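We use cookies to improve your visit. By continuing to use this site you accept our cookie policy. Accept | Settings

FOR IMMEDIATE RELEASE

Farkholm student robotics club to enter packing event with hand-recorded training set

FARKHOLM, Sun 20 April - The student robotics club at Farkholm Technical College will enter the Surnau Packing Challenge this spring with a robot that learned its job from recordings of people doing the same work by hand.

The challenge asks each team to have a two-armed robot fill a shipping carton with snack packets of mixed sizes. Teams get 48 minutes on the floor and may restart 2 times. Packets that end up outside the carton do not score.

Club members began recording in February. They have collected 1,274 short clips of hands placing packets into cardboard boxes and pressing them into stacks. The clips were made in storerooms and kitchens, on the floor as well as on tables, so that the robot's software, named Xaba, would not depend on one kind of background.
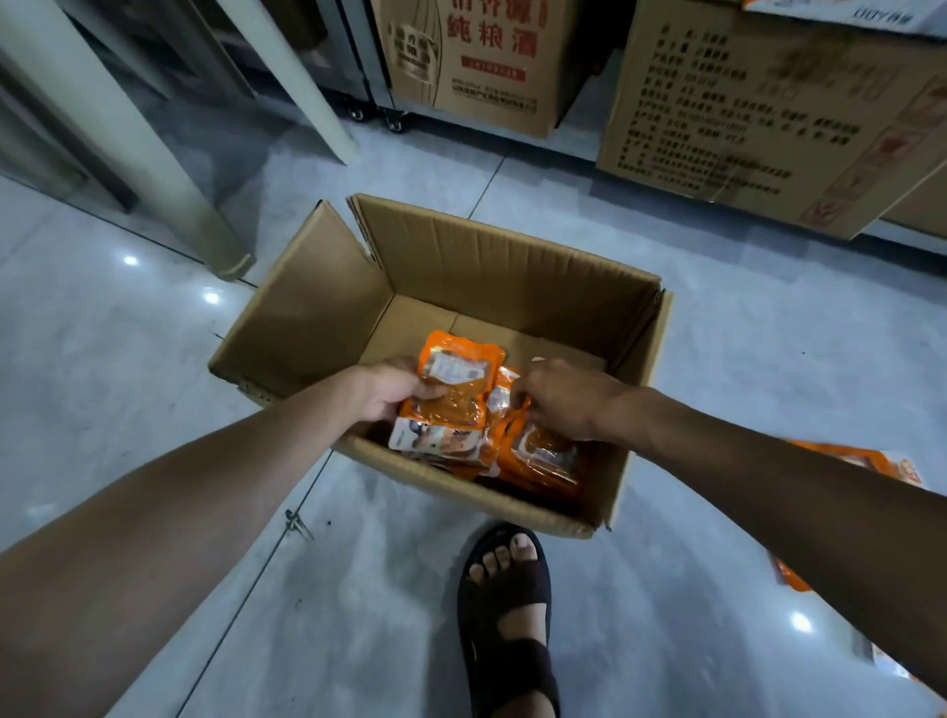
According to one club member, the hardest part to teach was how much to push: a person feels a packet give and stops, and Xaba had to pick that up from video and a few readings from the wrist joints. The same member said the early versions either dropped packets from too high or kept pressing after the stack had settled.

The arms are on loan from Polatik, a local maker of warehouse equipment, which also gave the club use of a test bench two evenings a week. Students wrote the control code and built the wrist mounts in the college shop.

In practice runs the robot now places 70 packets before it needs a reset. The club wants to raise that number before the event and is still working on packets that land face down - the software sometimes fails to find their edges.

The club is open to all students at the college, and no programming experience is needed. Sign-up forms are available at the engineering office.

###

Get college news in your inbox. Enter your email to subscribe to our newsletter. You can unsubscribe at any time.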